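**Night shift sorter operators - Nident parcel depot**

Sturum is hiring 8 operators for the evening and overnight shifts at the Nident depot. The positions are permanent, start in January and report to the shift lead, Inna Koval.

Duties

- Load inbound parcels onto the induction belt, label side up
- Clear jams and log each stop by lane number
- Re-label damaged items using the Bilyk terminal
- Close and seal outbound cages before the 4:30 a.m. departure

Requirements

- Able to lift 50 pounds repeatedly
- Basic written English for stop logs
- Own transportation to the site - buses do not run after midnight

Forklift certification is useful but not required. New hires complete 105 hours of paid training, the first part on days with Babar Lashari, the remainder on the assigned shift. The night premium is paid from the first training shift worked after 10 p.m.

To apply, send a resume and two work references to Zoia Hladun in the Sturum hiring office. Quote reference 178. Interviews are held on site and include a short lifting test.

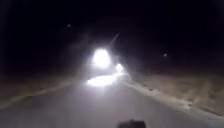 Is the night premium paid during sick leave?

The premium applies only to hours worked, so sick leave is paid at the base rate.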